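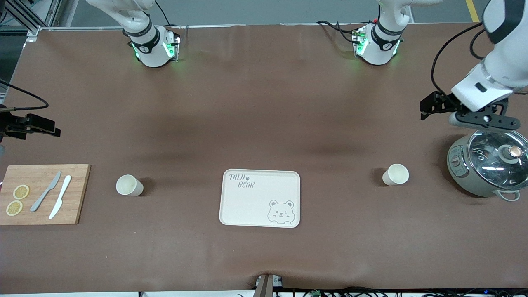
Table and arms, seen from the near side

Preltberg Press Watch
Minutes of the December meeting, open session
Started 7.10 pm

Present: Rostislav Zelenák (chair), J.M., D.A., P.W., L.K., H.B. (minutes), and several members of the public, two of whom stayed to the end.
Apologies: S.T., and R.O., who sent written comments on item 4.

1. Minutes of the last meeting
Agreed, with one change. Under item 5 the words "the editor accepted our concerns" should read "the editor acknowledged our email". P.W. said the first version had been quoted on the website for a month and ought to come down. L.K. will remove it. H.B. noted that a group which complains about other people's quotations should take more care with its own. D.A. asked whether that needed to be minuted. The chair said it did.

2. Matters arising
The reply from Ekimell, publishers of the Preltberg Courier, was passed round. It runs to four paragraphs and answers none of the three questions we put. It says that the paper "takes balance seriously" and that our comments have been "shared with the team". J.M. thought this was encouraging. Others did not. P.W. pointed out that the same two phrases appear in the reply sent to the allotment association last spring, when the subject was a misprinted map.
The question about who writes the unsigned opinion column is still open. L.K. has heard it is written at head office. Asked where she had heard it, she said from a former member of the sales department. Agreed that this is not good enough to repeat in public.

3. Coverage of the Catia House protests
D.A. presented her log of Courier reports on the demonstrations for and against housing asylum applicants at Catia House. Her view is that the paper has leaned steadily towards the side that wants the house closed. She gave these grounds:
- Opponents are usually called "residents" and supporters are usually called "activists", though both groups include people from the same streets.
- The front page has twice used a photograph of a shouting supporter and has never used one of a shouting opponent.
- People living in the house have not been quoted at all.
The chair asked how the log had been kept. D.A. said she had read the paper each week and written down what she noticed. He said this was the difficulty. Someone looking for the word "activists" will notice it, and someone looking for the word "residents" used kindly of supporters might notice that. He did not say she was wrong. He said he would not be able to defend the log if the editor asked how it was made.
D.A. replied that the editor had not been asked to defend his method either. There was some support for this from the public seats.
P.W. had gone through the same back issues on the word question only. He found the pattern D.A. describes, but weaker, and in two of the reports the word "activists" came from a council press release which the paper had copied out. That is a different complaint, about lazy copying, and he thought it might be the stronger one. J.M. said readers would not care where the word came from. P.W. said the editor would.
The third point was thought the most serious. L.K. asked whether the paper had tried to speak to anyone in the house and been refused. Nobody present knew. D.A. accepted that we should find out before saying in writing that it had not tried.
Agreed: P.W. and D.A. to go through the back issues again together, using one written set of rules, and to report each item they disagree about. D.A. to write to the support workers at Catia House asking whether the Courier has been in touch. No public statement until this is done.

4. Proposed open letter
J.M. introduced a draft letter calling on Ekimell to "end its campaign of disinformation". He has been offered space for it by three other groups, and the Sheehan Road Peace Meeting would like to sign jointly.
R.O.'s written comments were read out. She supports a letter but not this one. She objects to "campaign", which claims a plan, and to "disinformation", which claims that the paper knows what it prints is false. We can show neither. She would also like to know why a letter about one weekly paper needs a paragraph on the national press.
J.M. said that careful letters get put in a drawer and that the last one we sent proved it. The chair said that the last one had been ignored because it was eleven pages long.
A member of the public, who gave her name but asked for it to be left out, said she lived near Catia House, had been on neither side of the road, and was tired of being told by everyone what her local paper was doing to her. She bought it for the planning notices. She wondered how many people at the meeting had bought a copy that week. J.M. said he did not wish to fund it. D.A. reads it at the library.
After some discussion the motion to adopt the draft was put and lost. A second motion, to prepare a one-page letter with the two disputed words taken out and every example dated, was put and carried. J.M. asked that his vote against be recorded.
Agreed: R.O. to be asked to redraft. The Sheehan Road group to be told that there will be no joint letter until they have seen the new text and we have seen their list of signatories.

5. Reader survey
L.K. reported. We gave out 505 forms in the market, at the station and through the letterboxes of streets near the house, and had 134 back. Most of those who answered said that they did not trust the Courier's reporting of the protests. L.K. proposed announcing that most readers in Preltberg do not trust the paper.
The chair could not agree. People who take the trouble to send back a form from a press watch group are likely to be people who are already cross with the press. The form also had our name across the top, and its first question began "How worried are you". P.W. added that it never asked whether the person read the Courier, so we cannot call them readers.
L.K. said it had taken three weekends and that it would be a pity to have nothing to show for it. The chair thanked her and those who had helped, and said that the written comments on the backs of the forms were worth having. Several mention the same report, on the road closure outside the house, as giving the wrong times. If the times were wrong, that is a plain error and can be put to the paper as one.
Agreed: results to go on the website only with the number given out, the number returned and the full wording of the questions. H.B. to check the road closure times against the council notice.

6. The spoof edition
J.M. reported that some students want to print a mock Courier and hand it out at the station, and have asked whether we would help with the text. He is in favour. D.A. liked the idea but was doubtful about the timing. P.W. asked what we would say if a copy were taken for the real thing and the false story went round the town, given the purpose of this group. J.M. said nobody would be fooled. P.W. said that in that case it was not a very good spoof.
No vote was taken. J.M. is free to help in his own name. He was asked not to use the mailing list for it, and said he would think about that. The chair asked him to think about it before tomorrow.

7. Any other business
The talk on how to read a newspaper correction is postponed, as the speaker has a clash.
L.K. asked whether the website could carry a page of good reporting by the Courier when we come across it. D.A. asked if there was any. P.W. mentioned the series on the bus contract, which he thought fair and well sourced. Agreed to try the page for two months, P.W. to supply the first entry.
A complaint has been received that these minutes have a tone. H.B. has read it. The chair saw no need for a reply.

Actions
P.W. and D.A.: second reading of back issues, with written rules
D.A.: letter to support workers at Catia House
R.O. (to be asked): one-page redraft
L.K.: take down the wrong quotation; put up survey results with full wording
H.B.: road closure times; chase Ekimell on the three unanswered questions
J.M.: reply to the Sheehan Road group

Closed at 9.25 pm. Corrections to H.B. before the next meeting, please, in writing.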